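3.2 Household linens and how long they stay in use

Diaries came back from 300 households, 3 of them blank. Each kept a log of when a cloth item was bought, washed, mended, demoted to rags. Coding by Farouk and Gounder, disagreements settled by Lauritsen. In all, 1417 items. Towels and bedding mixed together at first, split later (see 3.4).

Main finding: color matters more than wear. Dark items kept longer, pale ones demoted early, often with no hole or thin spot noted. Same pattern in Kaltport and in the smaller Protach sample. Price had little effect, wich we did not expect.

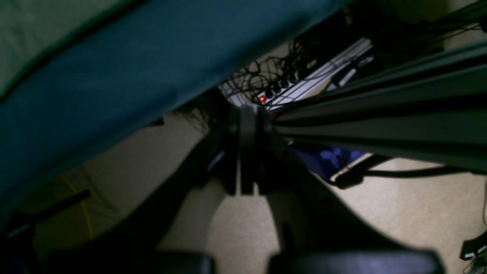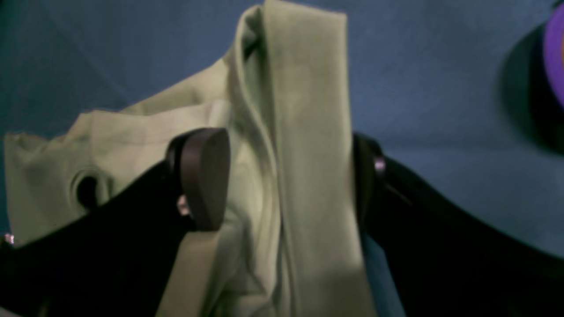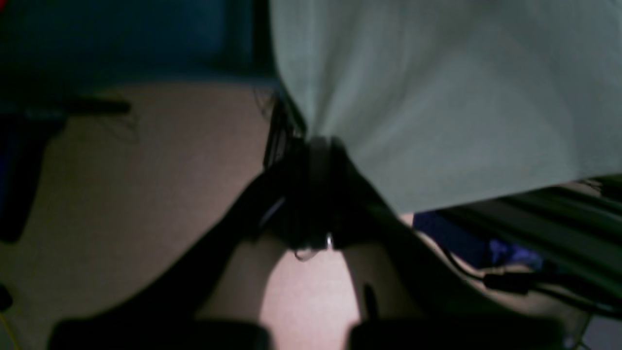 Figure 2. Cloth in blue, green and gray tones.

Respondents wrote "looks tired" or "gone gray" far more than "torn". Kekana's older scale has no slot for this, so we added one. Fading and staining kept seperate, though some entries were hard to call. Two coders, same answer most times.

Wash temperature: weak link only. Line drying vs. dryer: no clear gap after September, when most of the line dryers moved indoors. Guest towels left out, too few washes to compare. Mending was rare, and mostly hems.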